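Evening rides, and why I finally gave in and bought a step-through

14 comments | Share

All through July it was too hot to ride before supper, so we took to going out after dark – first just to the end of the road and back, then a bit farther, and before long it was a proper habit with a meeting place and everything. Teodor Dudek usually turns up first, and Uwe Grube turns up when he has finished his coffee (you can't hurry Uwe, I've stopped trying).

I had always ridden a bike with a high top bar, and I was stubborn about it for 15 years. Then my hip started complaining, and Teodor let me have a go on a step-through one evening. Well! I rode two loops of the neighborhood grinning like a kid. You just step in and go, even with a long coat on, even with groceries for the weekend hanging off the back.

What I love most, though, is the standing around. We stop under the street lamps and talk about tires and tomatoes and somebody's daughter's exams, and the road is so quiet you can hear a chain that needs oil from three houses away. 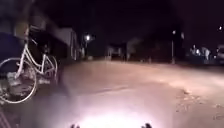
White rims and a step-through frame, out on our road after dark.

I'm still looking for a good bell, a loud one with a nice old-fashioned ring, so if you have a favorite please tell me in the comments. My old one only clicks now.

296 shares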